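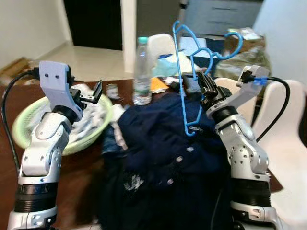
Lullow

The Lullow is a tall, sticky layer cake from my mum's side of the family and, as far as I know, the only cake that comes with its own day off. I've written it up as a proper entry because my cousins keep asking me for it and I keep giving them different answers!

Origins

My great-aunt Parveen Gazi made the first one for her own fortieth birthday. She'd had a rotten couple of years and decided that if she was going to turn 40 she was going to do it with something ridiculous on the table. She started with 14 layers, each one thin as a pancake (she cooked them in a frying pan, so really they were pancakes), and stuck them together with sour cream, honey and a bit of lemon rind. The name came from my uncle, who was three at the time and couldn't say "yellow". The filling was very yellow that year – she'd gone overboard with the custard powder.

Layers

The rule is that you add a layer when something good happens to someone in the family. New job, new baby, driving test passed on the fifth go, all of it counts. By the time I was at school we'd reached 44, and the cake had to be split into two towers so it wouldn't slide off the plate. Mine always leans a bit to the left and I've stopped fighting it.
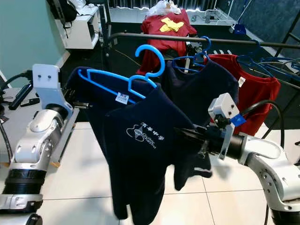
You don't take layers away for bad years. Parveen was very firm on this, and when my sister tried it after her divorce she got a phone call within the hour.

The day off

Whoever the cake is for gets the next day free of jobs, calls and visitors. Most of us go for a walk. I usually head up the track behind Fekitden with the last slice wrapped in foil, and I've eaten it in the rain more than once, favourite jacket ruined, perfectly happy. My brother just sleeps until lunch, and that's allowed too.

Variations

The Niskanen side (my dad's lot) put cardamom in the batter and use whipped cream with cloudberry jam. It's lovely, but it goes soft by the second day and you can't stack it very high. There's also a chocolate one my cousin makes in October for her twins, with crushed biscuits between the layers. I'm told it's still a Lullow. I have my doubts, but I did have three pieces.

Keeping

It needs a night in the fridge before you cut it, and it's best on the second day. Use a bread knife and wipe it between slices.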